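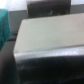

Pale gray block with beveled front edge, seen from the wrist camera.

Bokness Wrist Camera Kit, Gautier arm

Bolts to the tool flange and looks past the fingers at the work. Supplied with bracket, cable and 12 clips.

Setting up
Fit the bracket with the cable exit toward the elbow. Clip the cable along the forearm and leave a loop at the wrist. Jog the last joint both ways before tightening.

Glossy edges show up as bright highlights under overhead light. Lower the exposure until they shrink, then save the setting.

Care
Wipe the lens every 12 shifts with a dry lens cloth. Check the bracket screws at the same time. Replace the cable after 2000 hours.

Repair
The lens cover and cable can be changed on site. Send camera bodies to the Driseldale workshop, attention Aidan Ó Flaithearta.

Warranty: 12 months
Page updated 2025-03-26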